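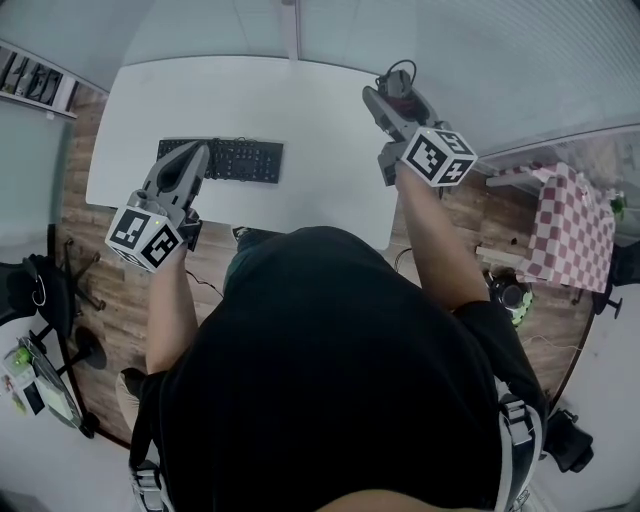
Madhu wants to know how deep the desk is before anybody starts handing out advice, and fair enough, I should have put that in the thread title. I don't have a tape measure handy but I'll get to it tonight. In the meantime let me explain what I'm after.

I'm trying to get my white desk down to keyboard, mouse and nothing else. The keyboard is black, the mouse is gray, and both of them have cables that drive me up the wall. I've been at it since Sunday and every time I clear the thing off it fills up again by dinner. How are you all dealing with mouse cords? Wireless is the obvious answer, but I like this mouse and it works fine, so I'd love to keep it.

- fathima_s

zahira.tjoa wrote:
Keep it! I went wireless two years ago and now I just have a charging cable lying around instead, so the mess moved about a foot to the left. What I'd do is figure out how much cord you really need between mouse and computer, leave a little extra for your hand to move, and wind the rest up behind the monitor or under the desk. A velcro strap is plenty. Don't buy a kit.

Tuva M wrote:
Going to disagree with Zahira on the strap. I had one on mine and the coil was so heavy it kept dragging the mouse backward off the pad. Get the little Skutville clips, the stick-on kind. I put one at the back edge of the desk and one on the leg and I haven't thought about it again. They come in a bag and you'll use maybe a quarter of it.

zahira.tjoa wrote:
The coil only drags if it's hanging in the air! Rest it on something. Also those stick-on clips took the finish right off my sister's desk when she moved, so I'm never going near them again.

Tuva M wrote:
Warm them up with a hair dryer first and they peel right off. I've moved mine twice.

fathima_s wrote:
OK, so the cord. It's one of those braided ones, black with little orange-red dashes all the way along, and braided cords do not want to lie flat. I wind it up, I let go, and a loop pops right back up over the mouse like it's waving at me. The bundle gets thicker every time I try to fix it.
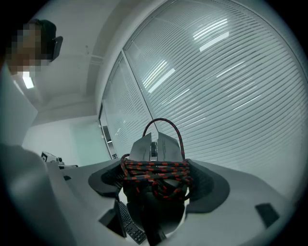 RE: braided cords that won't lie flat

LindiweC wrote:
Oh, I know that cord, or one just like it. You have to undo all of it first. Every loop. Let it hang off the desk overnight with the mouse end safe on top and it relaxes a lot. Then do over-under loops the way stage people do with microphone cables, big ones, as wide as your hand. Small tight coils are what make it spring back up.

Madhu_T wrote:
Over-under is the right call. I'd also say measure before you wind (yes, me again with the measuring). My desk is 80 cm deep, and with a desk that deep most of the cord gets used up just getting to the back, so there's hardly anything left to hide. If yours is shallow you'll have more to deal with.

zahira.tjoa wrote:
Can we admit the cord is only half of it? My keyboard cable comes out the top edge and sticks up no matter what I do. Short ones are the worst, they won't bend.

fathima_s wrote:
Yes!! Same. I've unwound everything and it's hanging over the edge now, so I'll try the big loops tomorrow morning and then decide between velcro and clips. Madhu, I still haven't found the tape measure.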